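Skuvside Neighbours Help > Home and Workspace > Floors

Streaky grey carpet for a workroom: does it hide dirt or am I being sold something?

Posted by Fletcher Tautahi
Mar 24, 2022

I've taken over the lease on a workroom behind the old Hanik building and the floor has to go. The current carpet is plain beige. I assume it was chosen by someone who had never owned feet. Every footprint since the place opened is still on it, and there's a brown patch by the sink that I've decided not to investigate.

The fellow at Joseck Flooring wants me to go with a low, flat grey one with lines running all through it, light and dark, like somebody dragged a wet broom across it. He says it hides everything. He said this three times and patted the sample each time, as if it were a horse.

The room is 53 square metres. There'll be benches along two walls, some desks, people in and out all day in whatever shoes they came in. Most of us wear black sneakers or boots. I'm not going to run a shoes-off room, I've seen my colleagues' socks.

What I'd like to know:

Does the streaky pattern hide dirt over a couple of years, or only in the shop?

Do black soles mark it?

Which way should the lines run? He asked me this and I said "along" with great confidence. I don't know what I meant.

Is it going to look like a dentist's waiting room? (I could live with that, I just want to be told beforehand.)

The quote is $594 for the underlay and for pulling up the old stuff, with the carpet itself on top of that. I have a decent vacuum, a bad mop and no patience.

Replies (3)

gumboot_lyle

Get vinyl.

morag on the hill

Lyle says get vinyl to everyone. He said it to a woman asking about curtains.

I have the streaky grey in my sewing room and I'm mostly fond of it. It does hide dirt. It also hides pins, thread snips, grey buttons, white buttons, the little foot off my sewing machine, and for most of February it hid my good seam ripper, which I'd bought a replacement for by the time my husband found it with his heel. So think about what you'll be dropping. If your work involves small shiny bits, buy a magnet on a stick now and hang it by the door.

Marks from black shoes, no, I haven't had any. Mud shows for about as long as it takes to dry and then it vacuums out. What I do get is light coloured lint, and masking tape. Any scrap of tape I drop sits there looking like part of the pattern until the sun comes round. Then it lights up like a runway and I feel judged.

Mine does look a bit like a dentist's. I put a rug down and now it looks like a dentist's with a rug.

Sorry I can't help with which way the lines go. Mine go whichever way the fitter was facing.

Prosser

I looked after the floors in a shared building for longer than I'd have liked, so I've seen this sort of carpet at every stage of its life, including the stage where two men carry it out and one of them says something rude about it.

Your fellow at Joseck is telling you the truth, only he's stopped early. The pattern hides dirt very well. The dirt is still there. On your beige, you see a footprint and you feel bad and you vacuum. On streaky grey you see nothing and you go home. Do that for a year and the grit has worked its way down to the base of the pile and is busy sanding it off from below, and one morning the walkway from the door to the kettle is a different colour from the rest of the room. At that point people blame the carpet.

So vacuum by the calendar and ignore your eyes. Twice a week for a room that size with steady traffic, daily in the first couple of metres inside the door. Go over it in both directions, along the lines and then across them. Slowly. Most people vacuum as though the carpet might get away.

Spend money on the mat before you spend any more on the carpet. You want a proper scraper mat long enough that everybody takes at least two steps on it with each foot. The small ones that say Welcome are for cats. I paid $200 for a good one and it was the best thing in the building, including the tenants.

Black soles: it depends on the sole. Soft ordinary rubber is fine. Some of the harder cheap ones will leave a scuff on a smooth floor, but on a short carpet there isn't much for them to smear across. What you'll get instead is a general darkening where people stand still for long stretches, in front of benches and under desks, where shoes pivot on one spot all day. Castors do the same job faster. Put a chair mat under anything with wheels.

Your other problem with black footwear is a different one. If anybody changes shoes at work (ours did, half of them cycled in) you need a rack, or a line along the wall, or some rule, because a black shoe on grey streaky carpet is quiet. It sits at the foot of the bench in among the darker lines and waits.
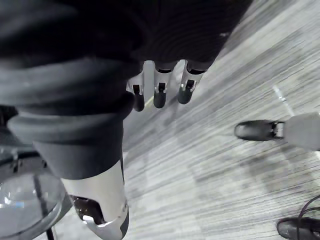
I went over one with a full tray of mugs in my hands and I've had opinions on shoe racks ever since. Put it by the door, low, wider than you think you need, and be tiresome about it for the first month. After that they'll be tiresome about it to each other and you can stop.

Now the lines. You said "along" and you were probably right, well done. Run them along the long side of the room and the room looks longer. Run them across and it looks wider, but every bench you push against the wall has to be dead parallel or it'll look drunk. I've seen them laid on a slant to the walls as well. It's more forgiving about furniture, since nothing lines up with anything and the eye gives up. It does waste more carpet in the cutting, so get that priced before you fall in love with it.

If it comes in tiles, ask whether he means to lay them all one way or quarter-turned. All one way looks calmer and shows the joins less. Quarter-turned looks like a parquet floor that's had bad news. Either way, buy a spare box out of the same batch and write on it in large letters what it is, or somebody will throw it out in a tidy-up and you'll be patching with a grey that's nearly right, and nearly right is worse than a stain.

On tape, Morag is correct. Pale tape on this carpet comes and goes with the light. If you need marks on the floor for where a bench or trolley lives, use a strong colour and change it when the edges start to lift. Take old tape off promptly, too. The glue stays behind, picks up dirt, and leaves you a tidy dark stripe in the exact shape of where the tape used to be. Warm water and a drop of dish soap on a cloth, then blot. Don't scrub, you'll fluff the pile and have a furry stripe.

The $594 I'd ask about. Low flat carpet in a workroom often goes straight down on the slab without much of an underlay, and castors prefer it that way. Get him to split the figure into lifting the old stuff and supplying the new layer, and see if the second half survives the conversation.

As for the dentist, go and sit in one. It'll be a perfectly nice floor.

Fletcher Tautahi (original poster)

Thanks all. I rang Joseck and asked him to split the figure and there was a long silence, so I think that's going well. He's calling me back.

Going with the grey, lines along. Mat and shoe rack are on the list, plus a magnet on a stick for Morag's sake.

Lyle, what vinyl would you get?

gumboot_lyle

Grey.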